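Dressing the stones at Pirkham

The watermill at Pirkham has two pairs of millstones, and only one of them grinds. The miller who runs it agreed to talk about stone dressing on the condition that the talk stayed on stone dressing.

"The runner weighs 429 kilos," he said. "You lift it with the crane, turn it over and lower it onto blocks. That takes most of a morning." 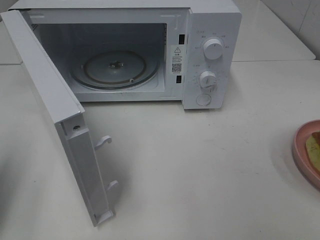 The furrows are cut with a mill bill, a double-ended steel wedge held in a wooden handle. He owns 14 bills, most of them bought when the Lepik mill was cleared out, and sharpens them himself. A bill loses its edge quickly on French burr.

"Depth at the eye is one thing, depth at the skirt is another. If the furrow is too deep at the skirt, the meal leaves before it is ground."

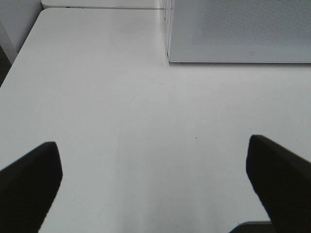

Kumier

Asked how often the stones come apart, he gave the figure in hours. The last dressing was done after 342 hours of grinding, and the one before it after 97, when a bad batch of wheat had glazed the lands. He keeps a log of both, with the gap setting written beside each entry.

"People want a calendar. The stone has no calendar. You feel the meal between finger and thumb, and when it comes off warm and greasy you stop."

The second pair came from Zomitz and has not turned since August. The bedstone is out of level, and the spindle bearing has to be repacked before the stone can be trammed.
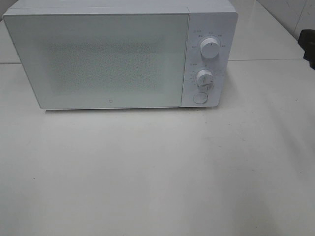

White microwave oven with its door closed.

He expects to start on the bearing once the sluice boards are in. The bedstone will be leveled on oak wedges, as it was before.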